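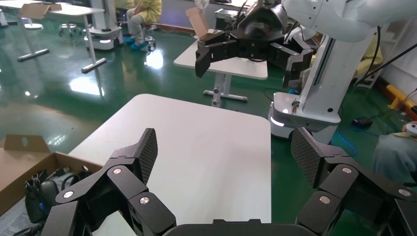
부속품을 기본으로 넣어 주는 관행, 이제는 재검토할 때다

전자제품을 새로 구입하는 소비자는 대개 자신이 주문하지 않은 물건을 함께 받는다. 충전용 케이블, 변환 단자, 여러 언어로 인쇄된 설명서, 보증 안내문, 그리고 이를 고정하는 완충재가 그것이다. 업계는 오랫동안 이를 친절로 여겨 왔고 소비자 역시 구성품이 많은 제품을 후한 제품으로 받아들였다. 그러나 가정과 사무실의 서랍마다 쓰지 않는 선이 쌓인 지금, 이러한 관행이 누구의 이익에 부합하는지 따져 볼 필요가 있다.

본 연구소는 지난 4월 중소 규모 사업장 57곳을 대상으로 사무용품 보관 실태를 조사하였다. 조사 과정에서 수거를 희망한다고 제출된 케이블은 모두 499개였으며, 그 가운데 포장 끈조차 풀지 않은 것이 상당수를 차지하였다. 담당자들은 버리기에는 멀쩡하고 쓰기에는 용도가 분명하지 않다고 답하였다. 같은 모양의 단자라도 지원하는 전력과 전송 속도가 다르고, 겉면에 그 차이가 표시되지 않은 제품이 많기 때문에 담당자로서는 판단을 미룰 수밖에 없다.

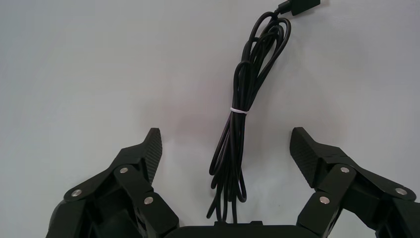 문제의 첫 번째 원인은 비용이 드러나지 않는 데 있다. 부속품의 값은 본체 가격에 포함되어 있으므로 소비자는 이를 무상으로 받는다고 인식한다. 실제로는 원자재와 운송, 보관, 폐기에 이르는 전 과정에서 비용이 발생하며 그 부담은 제조사와 소비자, 지방자치단체가 나누어 진다. 특히 폐기 단계의 비용은 제품 가격 어디에도 적혀 있지 않다. 구리와 합성수지가 결합된 케이블은 분리에 손이 많이 가고, 일반 쓰레기와 섞여 배출되면 회수 자체가 어려워진다.

두 번째 원인은 제조사가 먼저 움직이기 어려운 시장 구조이다. 경쟁사가 케이블을 제공하는 상황에서 홀로 이를 제외하면 원가 절감을 위한 조치라는 비판을 받기 쉽다. 주변기기 업체 브렐라인(Brelline)은 일부 품목에서 케이블을 선택 사항으로 전환하면서 판매가를 그대로 유지하였다가 고객의 항의를 받고 가격을 조정한 바 있다. 항의는 정당하였다. 구성품을 줄이면서 가격을 내리지 않는다면 환경을 위한 결정이라는 설명은 설득력을 얻을 수 없다.

이와 대조되는 사례가 사무기기 유통사 위브게이트(Wivgate)이다. 이 회사는 주문 단계에서 케이블의 필요 여부를 묻고, 필요하지 않다고 답한 고객에게 해당 금액을 공제하였다. 시행 첫 분기에 케이블을 받지 않겠다고 답한 주문은 전체의 40퍼센트에 달하였다. 별도의 홍보나 캠페인은 없었고 주문서에 문항 하나를 추가하였을 뿐이다. 본 연구소는 이 결과를 소비자의 의식 수준보다 선택 절차의 설계가 더 크게 작용한 사례로 평가한다.

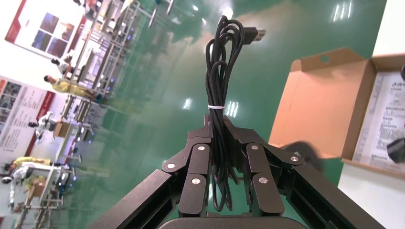 물론 반론도 경청하여야 한다. 전자제품에 익숙하지 않은 고령층이나 처음 기기를 구입하는 학생에게는 상자를 열어 곧바로 사용할 수 있는지가 중요하다. 규격에 맞지 않는 저가 케이블을 따로 구입하여 사고가 발생할 우려도 제기된다. 이러한 지적은 타당하며, 부속품을 일률적으로 금지하자는 주장에 본 연구소가 동의하지 않는 이유이기도 하다. 필요한 사람이 추가 부담 없이 적합한 케이블을 받을 수 있어야 한다는 원칙은 어떤 제도에서도 유지되어야 한다.

포장의 문제 역시 함께 다루어져야 한다. 손바닥만 한 부속품 하나를 보내기 위하여 그 몇 배 크기의 골판지 상자를 사용하는 일이 흔하다. 물류 업체 스티바인(Stivine)은 상자 규격을 세분화하고 부속품용 칸을 없애 포장재 사용량을 30퍼센트 줄였다고 밝혔다. 상자가 작아지면 한 번에 실을 수 있는 수량이 늘어나므로 운송 단계의 절감도 기대할 수 있다. 다만 골판지는 재활용이 비교적 쉽다는 이유로 논의에서 늘 뒷순위로 밀려 왔다. 재활용이 가능하다는 사실이 과다 사용의 근거가 되어서는 안 된다. 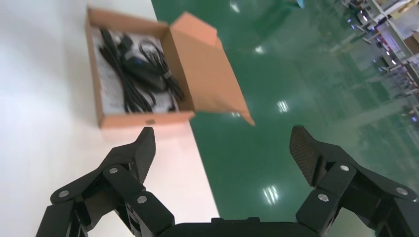
흰 탁자 위에 열려 있는 갈색 골판지 상자

본 연구소는 다음과 같이 제안한다. 우선 판매자는 본체와 부속품의 가격을 구분하여 표시하고, 받지 않는 품목의 금액을 공제하여야 한다. 케이블 표면에는 지원 전력과 전송 속도를 지워지지 않는 방식으로 표기하도록 의무화할 필요가 있다. 표기가 분명하면 이미 보유한 케이블을 다시 쓰는 비율이 높아질 것이며, 서랍 속에서 판단을 기다리던 물건도 제 용도를 찾을 수 있다.

공공기관의 역할도 작지 않다. 기관의 대량 구매 계약은 동일한 부속품이 수십 벌씩 한꺼번에 들어오는 대표적인 경로이다. 조달 계약서에 부속품 제외 조항을 두고 필요한 수량만 별도로 주문하도록 한다면 법령 개정을 기다리지 않고도 시행할 수 있다. 수거 체계는 그다음에 정비하여도 늦지 않다. 회수함을 늘리는 사업에는 예산이 배정되면서 애초에 들어오는 물량을 줄이는 일에는 담당 부서조차 없는 현재의 구조부터 바로잡아야 할 것이다.

셰티(Shetty) 자원정책연구소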